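Getting a Room and Kitchen Ready for a Family New to the Country
By Marcelle Millet
Pratbridge Home Pages

Several households in Pratbridge are taking in families from overseas this winter, and the same practical questions keep coming in. These tips cover the house itself. For paperwork, talk to the sponsor or caseworker.

The bedroom

Empty the closet and the dresser completely. A half-cleared closet tells a guest they are staying for the weekend. If you have to keep winter coats or holiday boxes in there, put them on the top shelf and leave it at that.

Make up the beds before the family arrives, with a second set of sheets folded at the foot. Flights get in late, and a child who has been traveling for 28 hours should be able to lie down right away.

Put a lock or a simple hook latch on the inside of the bedroom door. A slide bolt costs a few dollars and goes on with a screwdriver. Mount it high enough that a toddler can't reach it.

Parents and small children may want to sleep in one room for the first weeks, even when you have two rooms to offer. Leave a spare mattress where they can drag it in.

Bags and documents

Don't unpack anyone's luggage, and don't wash anything you weren't handed. Clear a piece of floor where suitcases can stay open for as long as they need to.

Passports, birth certificates and school records need one dry, flat place. A small fire-resistant box with its own key is best. Give both keys to the family. If the box is out of your budget, a zippered document pouch in a drawer will do, and you can put the pouch inside a gallon freezer bag.

Plugs and phones

Check the plugs on their chargers. An adapter changes the shape of the plug and does nothing to the voltage. Phone and laptop chargers usually say "100-240V" in small print and work fine with an adapter. Hair dryers and kettles from a 230-volt country mostly don't, so keep one of your own in the bathroom and the kitchen for them to use.

Write the Wi-Fi name and password in block letters on a card. Zeros and the letter O cause most of the trouble - put a slash through the zero.

The kitchen

Give them a full shelf in the refrigerator and one cabinet at eye level. Stock it lightly: rice, pasta, eggs, onions, potatoes, cooking oil, salt, tea, sugar, bread. Leave the rest of the space open and take them shopping the next day.

Stick a conversion chart inside a cabinet door. The ones people use most are oven temperatures (350 F is 177 C) and liquid measures (a quart is a little under 1,000 milliliters). A kitchen scale that reads in grams will get more use than your measuring cups.

Go over the stove in person. Gas knobs that have to be pushed in before turning, child locks on electric ranges and the garbage disposal switch are all worth a demonstration. Run the smoke alarm test too, in daylight, after warning everyone in the house what they are going to hear. A sudden alarm at 2 a.m. is a bad introduction to it.

Agata Serra, who has hosted twice, labels her cabinets with masking tape in both languages and takes the tape down when people stop looking at it. Have someone who speaks the language check the words first.

The bathroom

Hang towels in a color that nobody else in the house uses. Set out new toothbrushes, soap, shampoo, pads and diapers in the right size if you know it. Show how the shower handle works, including which way is hot. Old single-lever valves baffle plenty of people who grew up here.

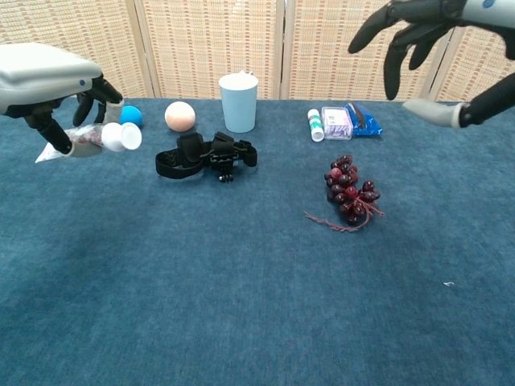 Should you buy clothes and toys before the family gets here?

Wait until they arrive. Sizes are nearly always wrong when you guess, and most parents would like to choose. A coloring book and a pack of crayons are enough for the first evening. After that, a gift card for a thrift store or a discount store goes further than a closet full of donations.

House keys

Cut a key for each adult and test it in the lock before you hand it over. Copies of copies often stick. Write your street address and phone number on a card for every coat pocket, children's coats included, and leave the address off the key ring.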